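I gave up buying lunch in February, and it's now October, so I've been at it long enough to write down what worked and what didn't.

The starting point was a bank statement. I work in an office park on the edge of Grornatdale, where the choices are a bakery, a sushi counter and a café that charges like it's on the harbour. In January I spent $234 on weekday lunches. I'd have guessed half that. I wasn't eating anything special either, mostly a chicken roll and a coffee, sometimes a salad that came in a box too big for it.

I should say I'm not a keen cook. I can follow a recipe and I own a decent knife, and that's where it stops. I've tried taking lunches before and always given up within a month, usually because I'd made a giant pot of one thing and couldn't face it by the fourth day. So this time I set a few rules.

The first rule was no single dish for the whole week. I cook two things, in small amounts, and a pot of something plain to go with both. Rice, barley, potatoes or pasta. If I'm sick of one I eat the other.

The second rule was no special shopping. Whatever goes in has to come out of the ordinary weekly shop, with the exception of one new item if I want to try it. That's how I ended up with a jar of preserved lemon, which I've used twice and which will probably outlive the fridge.

The third rule was that I could still buy lunch whenever I wanted, but I had to write it on the calendar. I'm not good at bans. Writing it down was enough to make me think about whether I wanted the chicken roll or just wanted to get out of the building. Mostly it was the building, and a walk round the block fixed that.

## What I cook

The workhorse is a lentil thing. Brown lentils, an onion, two carrots, a tin of tomatoes, cumin, a bit of chilli, and a splash of vinegar at the end. I leave it thick so it doesn't slosh around in my bag. It freezes well and it's better on the second day than the first. I've made it so many times that I no longer measure anything, and it's only gone wrong once, when I used the old lentils from the back of the cupboard and they never went soft.

Second is roast vegetables with whatever cheese is around. Pumpkin, capsicum, red onion, zucchini when it's cheap. One tray, a hot oven, 200 degrees, forty minutes or until the edges go dark. I used to put everything in together and the zucchini always turned to mush, so now it goes in for the last fifteen. Pumpkin I leave the skin on. It softens up fine and I can't be bothered peeling it.

Third is fried rice, but only on weeks when there's leftover rice already. Making rice specially in order to have it cold tomorrow is the sort of planning I don't do well.

Soup I dropped after April. I like soup, but the microwave at work is small, and by one o'clock there's a queue for it. A bowl of soup needs three minutes and a stir in the middle, and you can feel people looking at the back of your head. Anything I can eat cold or nearly cold has a much better chance of getting eaten.

Egg dishes were a mixed result. A frittata keeps for two days and then weeps water into the container. Boiled eggs are fine, but one person in my part of the office objects to the smell, and I don't disagree with them enough to argue.
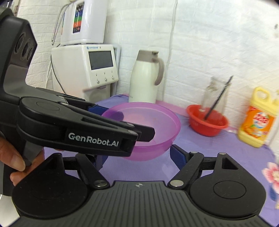

**Filed under: Kitchen, Saving Money**

The other half of this is containers, and I was more wrong about those than I was about food.

I began with the drawer of odds and ends that everybody has. Takeaway tubs, an ice cream container, lids from sets whose bottoms had vanished years ago. Plastic is light and I still use it at home for scraps and for mixing up a dressing, but the takeaway tubs didn't survive the trip to work. One popped open in my backpack on the bus and I spent the morning with a laptop sleeve that smelled of cumin. I washed it three times. It still smells of cumin on hot days.

Then I overcorrected and bought a set of glass ones made by Kütt, with the clip-down lids. They're good. They don't stain, they go in the oven, and the seal holds. They also weigh a ridiculous amount once you've got two of them in a bag with a water bottle and a jumper. After a month my shoulder was complaining, and I went down to carrying one.

What I've settled on is one glass container for the main part of lunch and a small steel tin, the Hivico one with the divider, for anything that should stay dry. Nuts, crackers, a biscuit. Dressing travels in an old jam jar. The jar is the best piece of equipment I have and it cost nothing beyond the jam.

A few smaller things I've learned about packing:

- Pack it the night before, straight after dinner, while the bench is already a mess. I've never once managed it in the morning.
- Put the fork in the bag at the same time. I've eaten fried rice with a teaspoon from the work kitchen, and once with the lid of the container.
- Salad leaves go on top, never underneath.
- Tomato goes in whole and gets cut up at work. I keep a little knife in my desk for it.
- Write the date on anything going into the freezer. I was sure I'd remember. I had four identical blocks of brown in there by June and no idea which was lentils and which was gravy.

## The money

I kept a record for the whole period, because otherwise I'd only be guessing again. From February to the end of September I bought lunch 13 times. A few of those were farewell lunches, which I don't count as failures. You go, you have the schnitzel, you sign the card.

Groceries are harder to work out. The weekly shop did go up. I'm buying more vegetables, more lentils and a good deal more cheese than before, and I can't cleanly separate what I eat at my desk from what I eat at home. My best attempt was to compare the same stretch of months against last year's statements and take off a bit for prices going up, and on that basis I was ahead by $459 after paying for the containers. I'd hoped for more. Cheese is expensive, and I also found that when I took lunch I was more likely to buy a coffee in the afternoon, since I felt I'd earned it.

So it's a decent saving and not a life-changing one. If I were doing it for the money alone I'd probably cut the coffee first. I haven't.

What surprised me more was the waste. I used to throw out vegetables every week - half a bunch of celery, the carrots that had gone bendy, coriander turned to liquid in its bag. Now it nearly all goes in the pot or on the tray before it gets to that stage. The compost bin used to fill up in under a week and now it goes closer to two. The coriander still turns to liquid. I've stopped buying it.

## The boring weeks

There were two stretches where it nearly fell over. One was in May, when I had a cold and lived on toast, and afterwards couldn't get interested in cooking anything. I got through it on freezer lentils and a few tins of tuna.

The other was in August, when we had the training days over in Flestia. Lunch was provided, and the routine just disappeared. When I got back to my own desk I bought lunch three days running without thinking about it. What got me going again was making something I hadn't made before, a cold noodle salad with peanut butter in the sauce. It was only all right. The noodles clumped together and I'd been heavy-handed with the garlic, but it was different, and the next week I was back to the tray of pumpkin.

I think if I'd been trying to do this perfectly, either of those would have ended it. Having the calendar there helped, oddly. Three entries in a row looked bad, but the rows above them were blank, and I could see that it wasn't the pattern.

## What's next

It's getting warmer, so the roast veg will drop off and I'll need more cold things. I've got a bean salad I want to try, with celery and the preserved lemon if it's still good. I'd also like to find something to do with barley other than put it next to lentils. It keeps its texture for days, which rice doesn't, and a bag of it lasts ages.

I might try making flatbread as well. The shop ones go stiff by lunchtime, and the recipe I've found is only flour, yoghurt and salt. If it takes longer than half an hour I'll go back to crackers.

I've also had a request for the lentil recipe with proper amounts, from someone who tried it from my last post and got soup. Fair enough. I'll weigh everything next time I make it and put the numbers up.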